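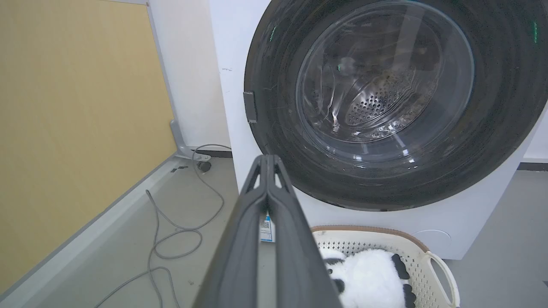 A máquina de lavar.

Fui ver a Casa Rimell em maio, quando abre ao público nas manhãs. Já lá tinha passado à porta muitas vezes, a caminho da igreja do Bom Jesus, e sempre a encontrei fechada. O bilhete custa 5 euros e compra-se numa mesa logo à entrada, só em dinheiro. Convém levar trocado.

A casa foi mandada fazer por um negociante de vinhos, de apelido Rimell, que chegou à vila no princípio do século XIX e casou com uma rapariga da terra. A fachada é mais modesta do que eu esperava: dois pisos, cantaria só à volta das janelas, uma porta larga por onde entravam as carroças. O interesse está lá dentro e sobretudo no andar de cima.

Sobe-se por uma escada de pedra que faz uma volta. As paredes da escada têm azulejo até meia altura, azul e branco, com cestos de fruta. No patamar faltam vários, que foram substituídos por lisos quando se fizeram obras. Preferi assim, percebe-se logo o que é antigo e o que não é.

São 9 as salas abertas à visita. A melhor é a sala de jantar, que conserva o papel de parede original, pintado à mão, com uma paisagem de rio, barcos e uma ponte. Está bastante escurecido do lado da lareira. Os móveis foram comprados em leilões, excepto o aparador, que é da família e nunca saiu dali por não caber na porta. Na sala ao lado está a louça: 362 peças, segundo a etiqueta, de um serviço encomendado para o casamento de uma filha. Só uma parte está exposta, o resto fica guardado nos armários.

A biblioteca desiludiu-me. As estantes são bonitas, mas os livros foram vendidos há muito tempo e o que lá está agora são encadernações compradas para encher. Havia uma vitrina com as cartas do negociante e um livro de contas aberto numa página onde ele anota 126 pipas. A letra lê-se bem e teria gostado de ver mais páginas.

A ala das traseiras é posterior. Foi acrescentada pela família Agbayani, que comprou a casa aos herdeiros e lá viveu até à geração dos netos. Devem-se a eles a varanda envidraçada, a casa de banho com a banheira de pés e a instalação eléctrica, com os interruptores de porcelana ainda nas paredes. A cozinha grande fica no rés-do-chão, tem chaminé de saia e uma pia de pedra inteira, muito gasta no rebordo.

O jardim vê-se depressa. Tem um tanque, duas camélias velhas e um muro de buxo que precisava de ser aparado. Ao fundo há um portão que dá para a rua de baixo, mas estava trancado e tive de voltar pelo mesmo caminho.

Demorei pouco mais de uma hora, sem guia. Há folhetos em português e em inglês, o inglês mais completo, não sei porquê. O primeiro andar só tem acesso pela escada.

Depois almocei no Zokik, do outro lado do largo. Sopa de feijão e bacalhau no forno, tudo bem servido. Fecham a cozinha às duas e meia, por isso quem for à casa no fim da manhã deve contar com isso.

Da próxima vez quero ver a capela, que fica na mesma rua e só abre com marcação.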